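Jurnbridge Fandance two-arm teaching station
Hire and purchase

The Fandance is a bench-height station for showing a robot a job by remote control. An operator moves a pair of hand controllers, two arms copy the movement, and the station records the lot so that a policy can be trained on it later. We sell it, and we hire it out, and we would still like you to read this page with one eyebrow up.

"Teach it in an afternoon" is a phrase you will find on a good many pages like this one. We took it off ours in January. Sanne Bosman, who runs our trials, had logged 3,749 demonstrations of cable and power supply handling by then, and she was not willing to sign her name under it. Wires flop. Two good operators pick up the same harness in two different ways, and the recordings disagree with each other.

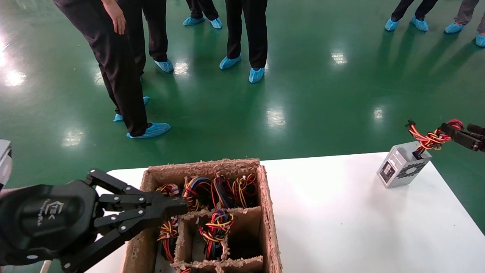 Our usual advice is to budget for operator hours before you budget for anything else. A new operator needs 3 days before their recordings are worth keeping, and even then we throw plenty away. If a supplier quotes you a success rate, ask how many attempts were binned first, and who decided.

What you get
Two arms with two-handed remote control
Head-height camera view for the operator
Usman recording software, one seat
Operator training on your site

What you don't get
A trained robot. You get the means of collecting the material, and the training is a separate job with a separate bill.
Any sense of touch at the controllers. The operator works by eye, and with soft cable this matters more than the brochures let on.
Support for Odau controllers. The adaptor was promised by others and we have yet to see one that holds its calibration.

Hire
Minimum period 3 weeks. We ask for a list of 70 sample pieces from your own line, including the bent and badly tied ones. Clean samples give flattering results and poor robots.

Questions about whether your job suits this method go to Sachiko Higuchi in applications. She says no fairly often. Please send her a short video of a person doing the work at normal speed, with both hands in view.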